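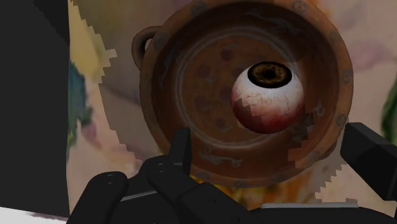
Mirero simulator: the gripper, the brown bowl and the eyeball object.

Seltia student robotics project, progress report for April
Prepared for Dorota Kurek, Kandcombe fund
From Siiri Partanen, club lead

Where we are

The students can now run the pick-and-place task in simulation from start to finish. I would be careful about reading more into that. The proposal promised a working demonstration on the real arm by the end of the school year, and I don't think the simulator work has brought us as close to it as the last report suggested.

Results

Bethel Assefa's group logged 857 attempts this term. Their early success rate looked very good until Przemysław Ostrowski noticed that the script counted an object touching the bowl as an object placed in it. The rule has been corrected and the old figures withdrawn. We are rerunning a block of 200 attempts under the new rule and I will not quote a rate before it is finished.

Odd objects and backdrops

The students swap in strange models and patterned walls, on the theory that a controller trained on variety will cope better with a real room. The eyeball is popular. I have yet to see evidence that it helps. Abelardo Nina has agreed to run 50 attempts with plain objects against a plain wall so that we have something to compare with. Some textures still show jagged edges, and the students disagree on whether this matters.

Money

The Pisharody licence is paid. Of the spare fingertips in the budget, 5 are still to be ordered, and I would like to hold that order until the comparison is in.

Request

Please move the demonstration milestone back by one term. No extra funding is asked for.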